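Plelano two-arm bench cell: setup and upkeep review
Posted 2019-09-20 by Fladgate Bench Notes

We bought the Plelano cell for small enclosure work: open the box, swap the board or the batteries, close it up again. It has now run for over 600 hours at our Drondudov shop, and most of what I have to say concerns setup and looking after it. The sales sheet covers the rest well enough.

The arms come already bolted to their base. You push the table up to it, run the cables, and start calibration from the tablet. The manual allows a full day. We were done by early afternoon, with one restart when the left arm would not home. 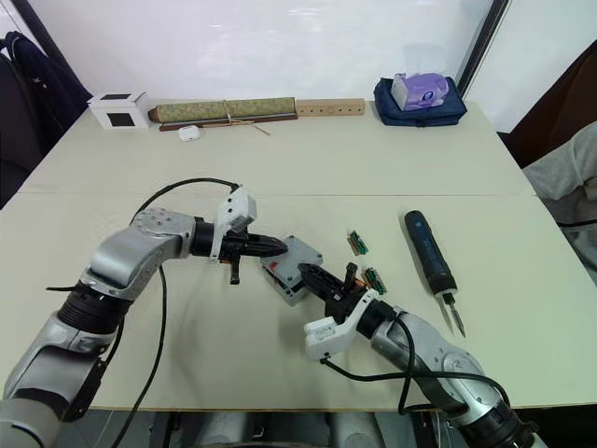

Photo: Štěpánek

Calibration takes 33 minutes with both arms and cannot be paused. If you bump the table halfway through, you start over. I would tape the table legs to the floor before anything else. Ours crept a little in the first week, and every pick after that was off by the same amount until we ran it again.

The grippers are plain two-finger units and they do two jobs, holding the part and holding the tool. The cell has no tool changer, which kept the price down. You teach it to grab an ordinary cordless screwdriver by the grip and off it goes. 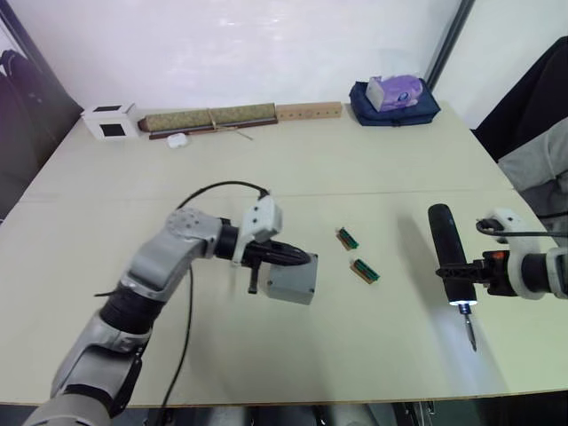
The weak point in that arrangement is how the driver sits in the fingers. A slight tilt at the grip turns into a large miss at the bit. We wipe the fingertips with alcohol at the start of every shift and re-teach the grab point whenever the driver is replaced. Buy two of the same driver and keep the second one charged. A different model means a new grab point and a new tool length, and the tool length screen is the worst part of the software. It asks for millimeters on one page and inches on the next.

The wrist cameras are good. I set the approach to the first screw hole from the wrist view alone, at 80 percent zoom, and did not need to lean over the table with a flashlight.

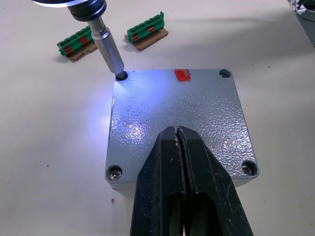
Driver bit in the upper left corner hole of the lid, seen from the wrist camera.

Finger wear is slow. The black surface scuffs and picks up dust, and so far that is all it has done. Dust on the lenses matters more. Use a blower, then a dry cloth, and leave the focus ring alone. 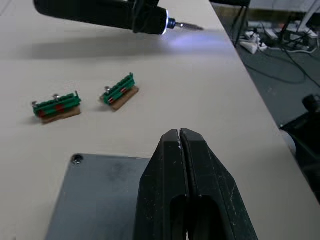
Cable routing is where I take a point off. There is no tray under the table and no clips in the kit. You end up with black cables tangled across the floor to a power strip, right past the table edge where a chair wheel will find them. We have since ordered a tray from another supplier. The loops along the arms need a look too, and I check them for rubbing every December when we shut down for service.

Support answered both of my emails the next morning. Spare fingers are in stock, spare wrist brackets are not.

Rating: four out of five. I would buy it again, with the cable tray on the same order.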